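Talks > Past events > Rovisberg Exhibitors' Day > Speaker notes

Full size first: planning small exhibitions on the floor
Delphine Haddad
Speaker notes, January 25, 2022

Opening

Thank the organizers. Say who I am: I plan small exhibitions, mostly for town museums, libraries and local history rooms. Most of the people I work with have a room they can't change, a small budget and no designer on staff.

Say what the talk covers. Planning a room at full size before anything is bought or built. I will go through why scale drawings mislead people, what to mark out and in what order, and how to walk it. I will use the Athumani show at the Ostetti building as the main case and finish with a few things I got wrong.

Ask for questions at the end. If someone can't hear, wave.

What goes wrong on paper

Start with the ordinary way of doing it. Somebody draws the room on squared paper or in a free program. Cases become rectangles. Everything fits. The plan is passed around and people agree to it. Then the cases arrive and the aisle by the window is too narrow for anyone to stand and read a label while another visitor gets past.

The plan wasn't wrong. The measurements were fine. People who don't read plans for a living can't tell from a rectangle what it will feel like to stand next to it. I read plans most days and I still misjudge the space in front of a case.

Point out what a plan usually leaves out:
- the swing of the case door, and the person holding it open
- where people stop to read, as opposed to where they walk
- bags, strollers, coats over arms
- radiators that stick out further than anyone remembers
- the chair for the room attendant

Go slowly over the chair. Every room I have planned has had a chair added to it afterward, and it always ends up in front of something.

The Athumani show

Background, keep it short. A family collection of weaving tools and cloth, lent to the Ostetti for a winter season. The room is the former reading room on the ground floor. Long, a bit narrow, windows down one side, and a floor nobody was allowed to fix anything to. It has two doors, and the fire plan says both have to stay clear.

The first plan put the large loom in the middle of the room. It looked very good drawn from above. It was the lender's favorite and mine as well. Wondomex, who supplied the cases, had already quoted for a set of low cases to go around it.

In December we had the room to ourselves for two afternoons. We taped the whole thing out. The loom was still in storage, so we marked its footprint and stood coat racks at the corners to give it some height.

Tell it in order. First we walked in through the main door. Everyone in the group turned right, away from the introduction panel. Then we tried it with people stopping at the loom. As soon as anybody stood and looked at it, the way through to the far door was shut. In a wheelchair borrowed from the front desk, I could get past the first low case and then had to back out.

We moved the loom to the end wall. It took a few minutes, mainly pulling up tape and putting it down again. The low cases went to the window side with space behind the visitor, and the introduction panel moved to where people were turning anyway. Wondomex changed the quote without a charge, since nothing had been cut yet. If we had found this out on delivery day we would have paid for it.

Mention that the lender was unhappy about the end wall until she came and stood in the room. After that she was fine with it. A drawing would not have settled that conversation.

Materials

People always ask, so give the list.

Painter's tape. Use the kind sold for delicate surfaces and test it in a corner overnight before covering a historic floor with it. Pick a color that shows up. Cheap masking tape leaves glue behind and the building manager will remember your name.

Paper. Heavy paper on a roll if the floor is patterned, dark or precious. It hides the boards, and you can write on it. Tape the seams flat or people will trip. Take it up at night if the room is in use.

Cardboard. Old packing boxes are fine. You need height for anything above the waist, since a line on the floor doesn't stop your elbow.

String for overhead things such as banners and hanging cloth.

A tape measure that locks. A marker. Kneepads, if you are my age.

Order of work

Walls and fixed things first. Check the room against the plan you were given. It will be out somewhere. Older plans often show a wall before it was plastered or lined.

Then the doors, with their swing, and the exit routes. Mark these and don't let anybody put anything in them, including during the exercise.

Then the biggest object. Then cases. Then panels and seats. Labels last, as sheets of paper stuck at the right height, with real text on them in the real type size. People need to find out for themselves that they can't read it.

If you can't decide where to start, lay down a plain grid of large cells. It gives everyone the same words to use. "Move it over by half a square" is quicker than a discussion about feet and inches, and you can copy the result back onto squared paper when you are finished.

Walking it

You need two people as a minimum, with one walking and the other writing. The person walking shouldn't be the person who drew the plan. I know where I want people to go, so I go there.

Ask the walker to talk out loud. Don't correct them. If they step over a line, write it down. Stepping over tape means a visitor would have bumped into a case.

Then do it again with the awkward cases: a school group that arrives together, somebody pushing a stroller, somebody with a cane who wants to sit, a person who reads every word while a friend waits for them. Bring in the cleaning staff at this point if they will come. They know where the machine turns and where the sockets are, and they can tell you which corner floods when it rains hard.

Photograph the floor before you pull it up. Stand in the same place each time and take it from as high as you safely can. Write the date on the paper itself.

Things I got wrong

The tape test. I skipped it once on a waxed floor. I paid for the polishing.

Sound. Tape tells you nothing about sound. At the Ostetti we had a short film near the entrance and you could hear it through the whole room. We turned it down in the first week and then moved it.

Light. We marked out in the afternoon. In the morning the sun comes straight along the window side and the glass on the low cases reflects badly. Look at the room at the time most of your visitors will be in it.

Marking too early. If the object list is still changing, wait. I have done a full layout for a show that then lost its largest loan.

Questions I expect

Does it work for outdoor displays? Yes, with chalk or string and pegs. Tape won't hold on damp paving.

How long does it take? A small room can be done in a day by people who have done it before. Add time for moving furniture out.

Isn't software better? I use software too. It is good for checking sight lines and for sending to a supplier. I haven't found it much use for getting a group of people to agree.

Last slide, leave it up during questions. Papered floor with blue tape cells.
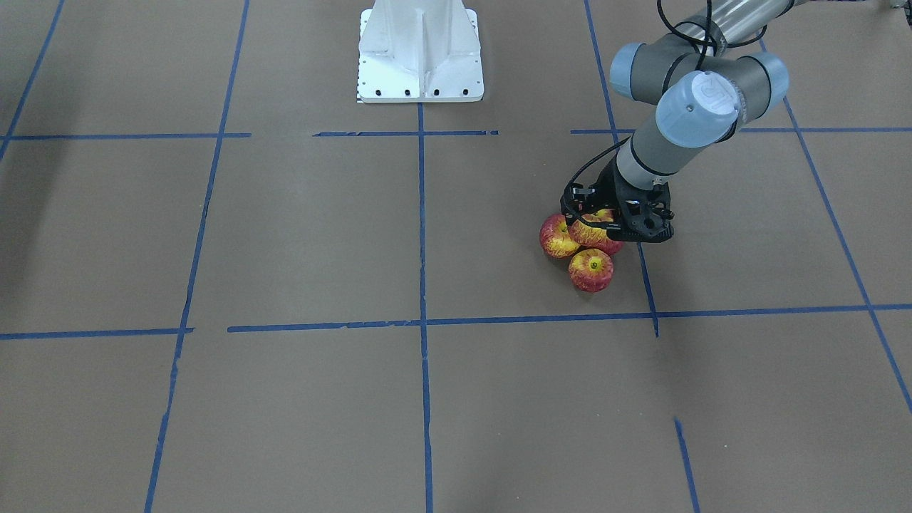

Reading time: around 8 minutes

Leave the sample tape rolls and the layout checklist on the side table. Remind people that the checklist is free to copy. Thank the Ostetti staff by name, and hand back the clicker.

Contact: Delphine Haddad, Rovisberg | © Delphine Haddad | Back to top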